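Week 11 – Small presses and the limited edition

Readings: Wikström ch. 2, Eklund handout (pick up a copy if you missed it) 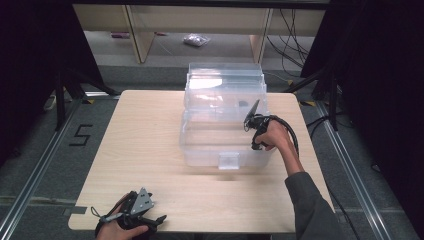 Private press vs small trade publisher. Not the same thing, dont mix them up in the essay. Private press prints for its own pleasure, sells by subscription. Small trade house hires a printer, still has to pay the bills.

Colophon – read it first. Gives typeface, paper, printer, size of the run. Check the copy number, usually in ink.

Case: Omerović Press. Print run of 89 signed copies on handmade paper, then an ordinary issue of 2,634 in cloth. Same setting of type, differnt title page. So is it one edition or two? Wikström says one edition, two issues. Eklund disagrees.

Essay due in May, 20 per cent of final mark.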